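Automatización de la limpieza de encimeras en un obrador de catering: efectos sobre la organización del trabajo

04/01/2026
Por Roksolana Kuzmenko y Oksana Zinchenko

Última actualización: segunda versión, con las correcciones de la tutora al apartado 4

1. Objeto del trabajo

El presente informe estudia la introducción de un brazo robótico para la recogida y limpieza de superficies en el obrador de Lurton, empresa de catering para comedores de oficina. El proveedor del sistema es Koval. El estudio se limita al turno de tarde, en el que se concentra el cierre de la cocina, y no evalúa el rendimiento económico de la inversión. Interesa determinar qué tareas pasan a la máquina, cuáles permanecen en manos del personal y qué tareas nuevas aparecen.

2. Método

Se realizaron 8 entrevistas semiestructuradas en noviembre: seis a personal de cocina y dos a encargadas de turno. Se consultó además el registro de incidencias que el programa de gestión Fovlow genera de forma automática, con 266 entradas correspondientes al periodo de prueba. Las entradas se clasificaron a mano por las dos autoras y las discrepancias se resolvieron por acuerdo. No se grabaron imágenes del personal, conforme a lo pactado con la empresa.

3. Situación previa

Antes de la prueba, el cierre se repartía entre dos personas por turno. Una retiraba los utensilios y los envases de las encimeras; la otra limpiaba las superficies y reponía el material. El reparto no estaba escrito. Según las entrevistas, se decidía sobre la marcha en función del cansancio y de quién hubiera terminado antes el servicio. La formación de las nuevas incorporaciones consistía en acompañar a una compañera durante varios cierres.

Los objetos que quedaban fuera de su sitio se resolvían por conocimiento tácito: la persona sabía si una espátula se iba a utilizar de nuevo o debía pasar al fregadero. Este punto resultó determinante en la fase siguiente.

4. Cambios observados

4.1. Tareas transferidas. El sistema recoge objetos ligeros y los deposita en una zona asignada. No friega ni desinfecta. La descripción comercial del proveedor hablaba de «cierre asistido», término que parte de la plantilla entendió como cierre completo. La aclaración llegó en la segunda semana mediante una nota interna.

4.2. Tareas nuevas. Aparecen tres: despejar los objetos pesados antes del arranque, validar en pantalla los objetos que el sistema no clasifica y revisar el resultado. Ninguna figuraba en la descripción del puesto. Las encargadas asumieron la validación durante las primeras semanas y después la delegaron en quien cerraba, sin cambio de categoría ni de horario.

4.3. Ritmo. El personal entrevistado coincide en que el esfuerzo físico disminuye y en que las interrupciones aumentan. Una ayudante de cocina lo expresó así: «Antes limpiaba y me iba. Ahora empiezo otra cosa y me llama la pantalla». La espera entre avisos no es aprovechable para tareas largas y tampoco se contabiliza como descanso.

4.4. Colocación de los objetos. La plantilla ha modificado su forma de dejar el material para facilitar el reconocimiento. Se separan los utensilios entre sí y se evita apilarlos. Se trata de una adaptación de las personas a la máquina que no aparece en ningún procedimiento y que supone trabajo adicional durante el servicio, cuando el sistema está parado.

5. Ensayo en simulación

Koval prepara las tareas en el entorno de simulación Prendness antes de cargarlas en el equipo. La configuración de encimera contiene pocos elementos y bien separados: un recipiente oscuro, una esponja verde junto a la pared, una espátula negra y una botella blanca de plástico.

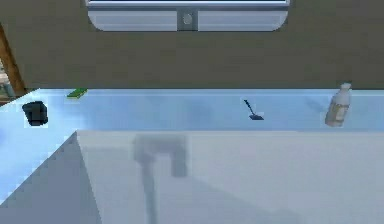

Pág. 2

La distancia entre la esponja y la espátula deja libre un tramo amplio de la superficie azul. En el obrador esa condición se cumple pocas veces al final del servicio. Las entradas de Fovlow marcadas como «objeto no resuelto» mencionan sobre todo utensilios superpuestos, paños y envases abiertos. La etiqueta de la botella simulada tampoco contiene texto legible, mientras que en Lurton la rotulación es el criterio que distingue un producto de limpieza de un envase alimentario. La decisión recae, por tanto, en la persona que valida.

Se preguntó a las encargadas si habían participado en la definición de estas configuraciones. Ambas respondieron que no. Una de ellas propuso incorporar disposiciones tomadas de cierres reales; la propuesta se trasladó al proveedor y estaba pendiente de respuesta al redactar este informe.

6. Limitaciones

La muestra es reducida y procede de un único centro. El registro no distingue entre avisos atendidos de inmediato y avisos demorados, por lo que no permite medir la carga de interrupciones. No fue posible entrevistar al personal de mañana, que encuentra el resultado del cierre y podría valorarlo.

7. Propuestas

Incluir la validación en la descripción del puesto y en el cómputo de la jornada. Agrupar los avisos no urgentes en un solo momento del cierre. Dar a las encargadas acceso a las configuraciones de ensayo antes de cada actualización. Registrar en Fovlow la hora de respuesta a cada aviso.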